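Open Day at the Findia Works, Lutitz

The Findia works in Lutitz opened its doors to the public on November 25, 2018. The site makes kitchen fittings and storage furniture and occupies the former Fairclough mill on the east side of town. Floor area is almost 3000 square meters, split between the production hall and a test area. Entry was free, but visitors had to sign in at the gate and wear closed shoes.

The tour began in the board store. Panels are kept flat on racks and left to settle at room temperature before cutting. Offcuts above a minimum width go back into stock for drawer bottoms - the rest is chipped and burned in the site boiler. Cutting was not running during the visit, and the saw was explained at a standstill.

Edge banding and drilling follow in the next bay. The current catalog lists 259 cabinet variants, all drilled to one hole pattern, so doors and drawer runners can be exchanged between ranges. Older Findia cabinets used a different spacing. An adapter plate is sold for these, although the guide advised measuring first, as some units from the changeover period have mixed drilling.

The test area was the most useful stop. Hinges and runners are cycled under load and the sag is measured at the front edge. A sample drawer was available to open by hand with the soft-close unit fitted and again with it removed. The difference in noise was clear, the difference in effort less so.

The tour took 2 hours, including a stop in the canteen, where Esport had a stand for its gym lockers. These use Findia hinges with a thicker door. Price lists were out of date and new ones are due in January.

Parking is limited. The bus stop at the mill gate is closer than the visitor lot. 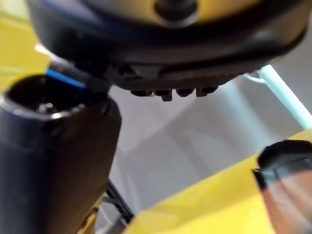
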